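Sunday reset, 11 January 2026. Today's job is clothespins — I love this one way too much!

They all live in one white tub now. Yellow, white, green, pink, gray, teal... I want 5 more reds.
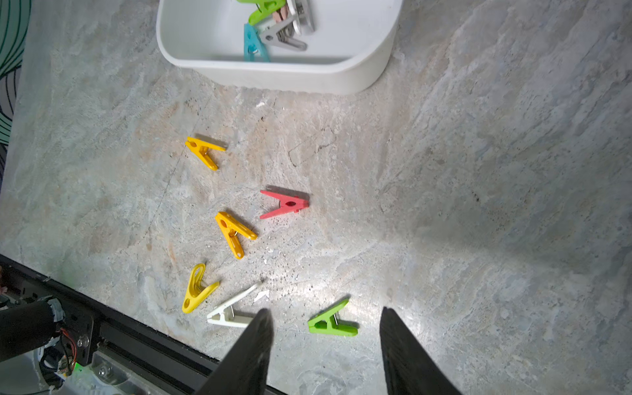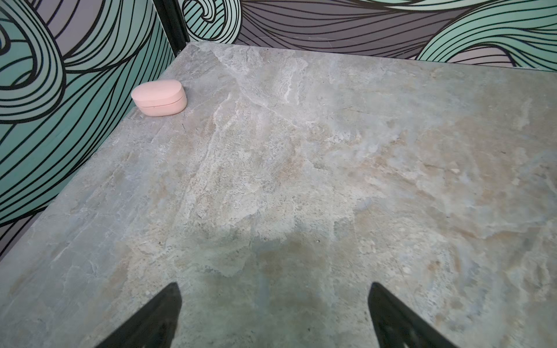
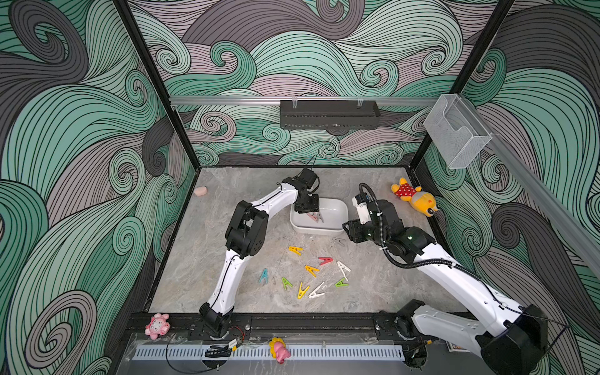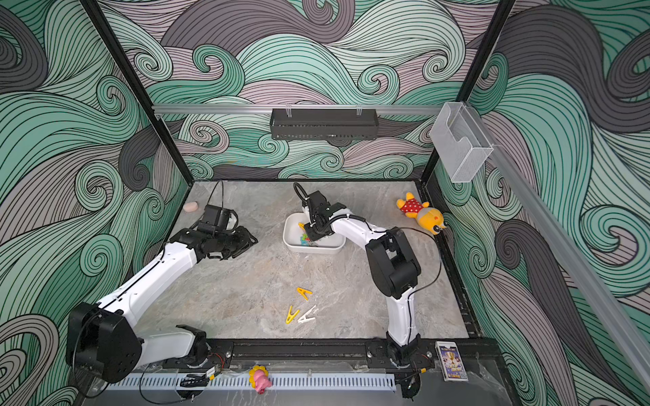
Clothespins, white tub, gray marbled top. The little pink thing in the second one is staying put.

Also, how good are those wavy mint walls in the last two? September me picked well — still obsessed!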